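Chapter 5
One Pot on the Counter

Before we get to soups and porridges — and we will, I promise, there are 80 pages of them ahead — I'd like you to spend a little while simply getting to know an electric cooking pot. Most of us meet one in our first small kitchen, plug it in, turn something, and hope for the best. Supper usually survives, but we never learn much that way!

Set yours on a bare stretch of counter and begin with the dial, then the lid and the two side handles, until your hands know where everything is.

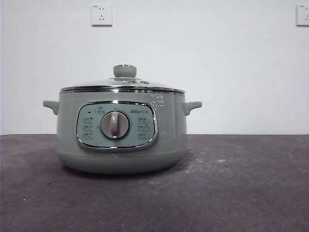 A student in the Brurkent evening class wrote to ask whether all this looking was needed, when her grandmother had cooked for 2 families by smell alone. Well, so did mine, and she scorched the lentils as often as anyone.

So we'll take it slowly. Section 5.1 deals with heat and what a lid does to it, and 5.2 with plain rice, for which you will want a measuring cup and a bit of patience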